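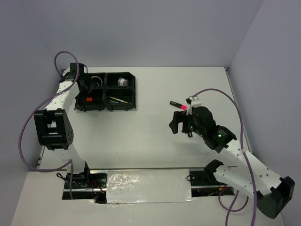 A two-armed desk-tidying robot built in the shared workshop at Plidholm went on show to members on Saturday, January 20, 2018, and its makers say it could one day clear a kitchen table. That day looks a fair way off. What Kyrylo Kravets and Cristóvão Paiva have put together so far is a pair of white arms bolted to the near edge of a white table with walls on three sides, and a job that any six-year-old would do for a biscuit. A marker with a pink cap goes into a gripper, and the gripper is meant to get it into a black tray with four compartments.

The pair call the machine Mosora. They began it in December and put the parts bill at £371, a figure that leaves out their own evenings and the walls. Kravets did the wiring and Paiva wrote the software, which he describes as "mostly finished". Members who remember his automatic plant waterer will have their own view of that phrase.

Paiva told the meeting that Mosora had put away 46 pens out of 100 in its latest run of tests. He seemed pleased. Asked what became of the other 54, he said most were "near the tray", and that pens lying across one another were still hard going. Pens on real desks do tend to lie across one another. On the test table there are highlighters in orange, pink and blue, a clear ballpoint with a white grip, and a slim green one partly under the blue highlighter, so at least the builders aren't making it too easy for themselves.
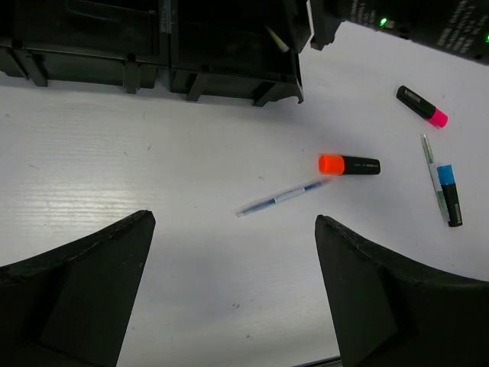

Kitchen table next?

Kravets wants to move on to cutlery by the summer. He has asked the workshop for the use of the bench for another 8 weeks, and for first call on the Nurker 3D printer, which already has a queue. Some members are less keen – the bench was booked for bicycle repairs, and the bicycles are now in the corridor.

Neither man would give a date for a public demonstration, or say what a finished Mosora might cost. Plans will be shared once the wiring has been tidied, Kravets said. The bench request goes to the next members' evening.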